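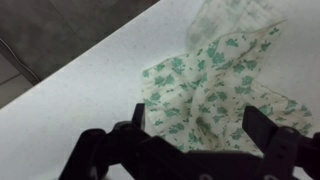 ## Progress report: win-probability model for the Hukirach summer league

Prepared by Silvan Leitner for the Nulix fund, November 29, 2020

### Scope of this period

Work covered the conversion of paper scorebooks, the first full run of the pregame model, and a comparison of its output against posted betting lines. The grant terms call for a model that estimates each team's chance of winning from starting pitcher, ballpark and rest days. All three inputs are now in place.

### Data

The archive holds 760 complete games. Another 52 were left out: the scorebooks give final scores but no pitching changes, and the model needs innings by pitcher. Games shortened by rain are kept if they reached the fifth inning and carry a separate code.

Two scoring conventions caused most of the delay. Drulik scorers logged a reliever from his first batter, while the Iglesias books logged him from the start of the inning. The Iglesias entries were recoded by hand from the batting side of the sheet. Earned runs in those games should be treated as good to within a run — totals are not affected.

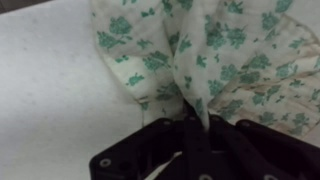
*Green floral cloth on a pale tabletop.*

### Model results

The pregame estimate does well in games between teams of similar strength and poorly when one side is a heavy favorite. Favorites priced shorter than -300 won less often than the model said they should. The likely source is the bullpen term, which still treats every reliever on a staff as equally available on the second day of back-to-back games.

Home advantage came out smaller than planned for in the proposal. Most of it belongs to one park with a short right field. With that park removed, the remaining effect is weak enough that we have left it as a single league-wide value.

Run totals have been modeled but not tested. No comparison with posted totals has been made, and none should be quoted from the interim tables.

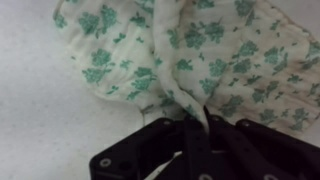
Page 3

### Spending and schedule

Scorebook entry ran over its line by a small amount, covered from the unused travel line. No change to the overall budget is requested.

Open items for January:

- Replace the bullpen term with one based on pitches thrown over the previous three days
- Test run totals against posted lines
- Second entry pass on the Drulik doubleheaders
- Send the cleaned game file to Nulix with a column guide

The doubleheader pass depends on the return of the original books, now on loan to the league office.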